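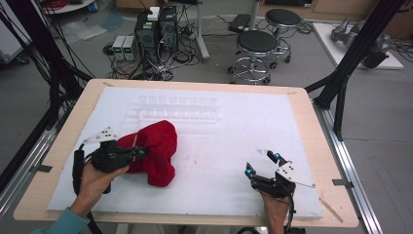
Figure 10. Board in position on the table, with the compartment tray toward the back and a red fabric article at left of center.

Support > Sorting Station > User Manual > Section 10: Preparing the Work Surface

2026-08-03 | Mulmont Technical Publications

10.1 Purpose

This section applies to the Clidulley table with the white foam board, part 779. The board provides a plain, soft surface for handling small textile articles and for sorting buttons, snaps and similar fasteners into the clear tray. It must be in place before any article is laid out.

10.2 Fitting the board

1. Clear the tabletop and wipe it with a dry cloth.
2. Lower the foam board onto the table with the smoother face up. Do not slide it across the side rails.
3. Center the board so that a narrow border of wood remains visible along the edges.
4. Check that the clamp pieces holding the table to the rail are tight. Do not clamp the board itself.

NOTE: Faint smudges and small marks are normal and do not affect use. Replace the board if the surface is dented or torn.

10.3 Placing the tray

1. Set the clear tray toward the back of the board, with its two rows of compartments facing the operator.
2. Confirm the position of the tray by touch. Clear plastic is difficult to see against white foam.
3. Fill each compartment no higher than its dividers.

CAUTION: Do not lift the tray by one end when it is loaded - the contents may spill into the next compartment.

10.4 Laying out an article

1. Place one article at a time on the open part of the board. Knitted and fleece articles may be set down bunched.
2. Hold the article at one edge and open the folds outward, away from the tray.
3. Remove lint from the board with a Rind roller or an equivalent product before the next article.

CAUTION: Keep the total load on the board under 28 pounds.

10.5 Storage

Store the board flat. Boards supplied by Lurkov before December carry a protective film, to be removed before first use.

Filed under: Manuals & Set-Up Guides, Work Surfaces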